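4.2 Stalls near street furniture

The Gekurton planner was run 462 times on the simulated Flisesport sidewalk. In 17 runs the delivery robot stopped and did not recover. 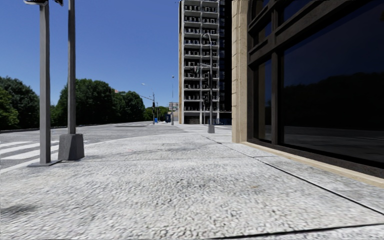
Most stalls came at the corner, where the planner kept switching between two paths and the watchdog cut the drive. The rest came from the costmap - it grew posts and the hydrant until the gap to the curb closed.

Figure 4. Sidewalk with post unit, hydrant and bench.

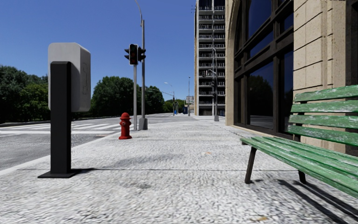 4.3 Changes to the watchdog

We lengthened the timeout and reran the failed cases.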